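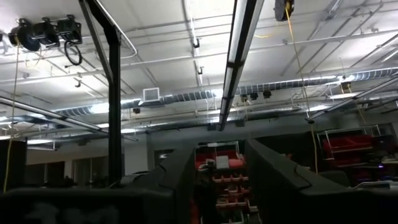

分类：车间记录／顶部设施／吊线与风管

七月，上午。接上次那页没写完的顶部整理。

本页只管头顶以上的东西：卷盘、垂下来的黄线、中央导轨、风管、细导管上的钩子。地面和台面另页。

一、起因

Turcotte 那批板料下周进场，搬运时要竖着过中间通道。上次竖料过通道时挂到过一根垂线，卷盘被拽得转了半圈，料没事，线外皮磨白一段。所以先把垂线收到位，再谈别的。

垂线现状：左侧圆形卷盘那根放得最长，几乎拖到下面去了。右侧靠近处的卷盘，线上有一只深色小球挡，球挡以下还有一段。更远处右边那只小的，尾线细，也垂着。左侧另外还有一圈发黄的线松松地兜在卷盘下方，方一点的那只下面是黑线，打了个环。几处的做法不统一，看得出是不同时期装的，当时各装各的。

二、垂线高度

定一个统一的静止高度。以竖料过通道不碰为准，个子矮的同事伸手够得着为准。两个条件之间余量不大。

先在右侧靠近处那根上试。球挡往下移，收回后末端离地高度按新值复测三次，数值一致，算过。球挡用的是夹紧式，螺钉拧到位后用力往下拉，不滑。注意不要把球挡夹在外皮磨白的那一段上，以后断线多半断在那里。

左侧圆形那根暂时不剪短。先把多余长度退回盘里，看弹簧还能不能收满。退到还剩 800 mm 时手感明显变重，再往里送就回弹。判断是弹簧预紧不够，不是线卡住：把线完全拉出再放回，同一位置变重，重复性很好。预紧要拆盖调，今天没拆，留给下午或者改日。

备注：拆盖前先锁住卷筒。之前有人没锁，弹簧一次放光，重新上劲花了一个上午。

三、中央导轨

两侧银边、中间黑槽，一直通到里面那头。中途有一道黑色横件连着两条边。

查了三件事：

1. 横件处的螺栓。手能到的都复紧一遍，扭矩扳手设在 8 N·m，有一颗没响之前就转了小半圈，说明原来是松的。复紧后划线标记，白漆笔。

2. 槽内积灰。用吸尘器配扁嘴从外往里吸，吸到横件处要绕一下。积灰主要是木粉，细，靠近风管下方那段厚一些。不要用压缩空气吹，上次吹完整间屋子落了两天。

3. 直线度。没有专门量，只拉了一根细线比着看，目视无明显偏斜。这条结论只当参考。真要量，得等 Bimik 的激光水平仪还回来，目前在 Sotiris Triantafyllou 那边，他在做 Fluvura 的底座找平，说用完就送来。

左边那根黑色开槽型材立柱连同斜撑，顺便敲了一遍听声，没有松动的响。立柱上端与斜梁的接头够不到，要上梯子，未查。

四、风管

横过屋顶的银色螺旋风管，本次只做外表除尘和听声。抽风机开到常用挡，沿着管身走一遍，耳朵加听诊棒。立柱背后那一段有轻微的哨音，关机即消失。初步认为是接缝密封胶老化，位置在管的上半圈，从下面看不见缝。用烟笔试了一下，烟往管上贴，方向与漏气吻合，强度很弱。

处理：先用铝箔胶带临时缠一道，观察。胶带宽度不够，缠两道搭接。正式补胶要等管壁完全擦净，木粉上打胶等于没打。

风管上方那只白色方格栅，顺手看了一下。格栅片的积灰颜色和导轨槽里的不一样，偏灰，纤维多，应当是普通室内灰，与加工木粉关系不大。取下清洗的事归物业那边，已填单，单号 142。

靠里较低那根光面管没动。那根归隔壁系统，动之前要先问。

五、细导管和钩子

浅色细导管那一路上有两只深色的小钩状件，一高一低，立柱左边的顶上另有一只。以前问过好几个人，说法不同。有说挂灯用的，有说装卷盘时留的临时吊点。没有任何图纸标注。

结论：用途未确认，一律不得承重。今天有人想拿低的那只挂延长线，已经劝住。延长线本身不重，问题在于一旦挂上去，下一个人就会默认它能挂。已在设备柜门内侧贴条，写“顶部钩件未核载，勿挂”。贴条用的是 Wendamwood 送样时剩的标签纸，胶偏弱，可能要换。

如果以后确实需要吊点，另打膨胀螺栓，做静载试验，加载 200 N 保持一段时间，看有没有位移，再登记。不要在旧钩子上做试验，拔出来会带下一片顶面漆，下面正好是台面。

六、关于收线的做法，给后来的同事

用完把线送回去，手不要松。松手让它自己弹上去，球挡撞壳，响一次两次没事，久了壳口会裂。右边那只壳口已经有一道细纹，手摸得出来，拍照看不清。

线送回时若在中途停住，轻拉一下再放，是棘爪没脱开，正常。连续几次都停在同一处，报一声，写在本页后面。

兜在左侧卷盘下面的那圈黄线不要随手去扯。先弄清两头各在哪里。我顺着找了一头，进了圆形那只的后面，另一头被中间那只挡住，没看到。下次上梯子一并查。

方的那只下面的黑线环，直径偏大，晃动时会碰到旁边的壳。准备用魔术贴扎带收小，不用尼龙扎带，以后还要改。

七、材料消耗

铝箔胶带，半卷。白漆笔，旧的那支写完了，换新。吸尘器滤芯拍过，未换，压差还可以。

魔术贴扎带库存为零，盒子还在架上，盒子是空的，谁用完的请补。采购单已加。

八、未完

圆形卷盘预紧调整。拆盖，锁筒，一次加一圈，每次全行程试收。

立柱上端接头，上梯子查，扶梯要第二个人。

左侧黄线另一头。

风管哨音处复查，胶带缠后运行一段时间再听。若哨音移到别处，说明缠的位置不对，漏点在更上游。

激光水平仪回来后补导轨直线度，数据写在本条下面，不另起页。

远处那只小的还没试过收线，球挡有没有也没确认，下次先看这个再定高度。

下午补记，三点半：圆形卷盘的盖子已拆。内侧贴着一张旧标签，字迹只剩半行，型号读不出。弹簧无锈，端部弯钩略张开，用钳子收了一下。加一圈，收线到底，最后一段仍慢；再加一圈，正常。没有再往上加，全行程拉出时末段还有余量，用手感判断，未量。盖已装回，螺钉四颗全上，锁销已拔出放回工具车第二层。

竖料试过一遍，用的是废板，沿中间通道走到底，没有碰线。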